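Why we stopped paying for after-school clubs

From the May newsletter

A few readers asked what we did about clubs after the move, so I'll put it down now while I still have the figures to hand.

When we lived in Baravero the children did something every afternoon. Swimming, chess, drama, French, and a maths group run by a firm called Flornar that most of the parents at the school gate swore by. Flornar alone was 186 a month for the two of them. I never sat down and added up the rest, and I think I avoided doing it on purpose.

It was a school where everyone did clubs. If your child went straight home at half past three, other parents asked whether something was wrong. I don't blame them. We asked the same thing of others.

The move meant dropping all of it at once. The new school is smaller, the bus leaves at 3.30 and there is no later one. For the first month both children complained of being bored, and the younger one complained loudly. I looked at driving them back to Baravero twice a week, which would have been over 30 miles each time – and I did it for a fortnight before giving up. They ate supper in the car and did homework badly.

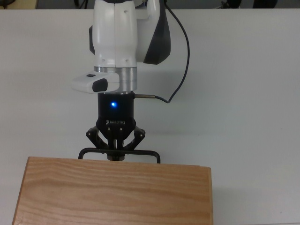 After that we set a simple rule of one paid club per child, chosen by the child, and kept for at least a term. The older one picked the Rinus climbing wall, which costs 59 a term including shoes. The younger one picked nothing at all for two terms and then asked for recorder lessons, of all things. She has kept them up.

The maths group was the one I worried about dropping. We had been told that children who left Flornar fell behind by the end of the year. Ours went down slightly in one test and came back up in the next. I would not read much into either result. What I can say is that we now do the homework at the kitchen table before supper, and I know what they are learning, which I didn't before.

There have been losses. The older one misses drama and there is nothing like it near us. The Shevchuk Hall has a youth group, but it takes them from 14, so he has a while to wait. I have asked to be put on the list for when they open a younger class.

Several of you wrote to say that clubs are your childcare, and that cutting them isn't an option. I understand that. I work from home on most afternoons, and without that we would probably still be paying for all five.

If you are thinking of cutting back, check the notice period first. Flornar wanted a full term's notice and we paid for weeks we never used. The swimming club only asked for a fortnight.

Next month I'll go through school uniform costs, including what we bought second-hand and what we ended up replacing.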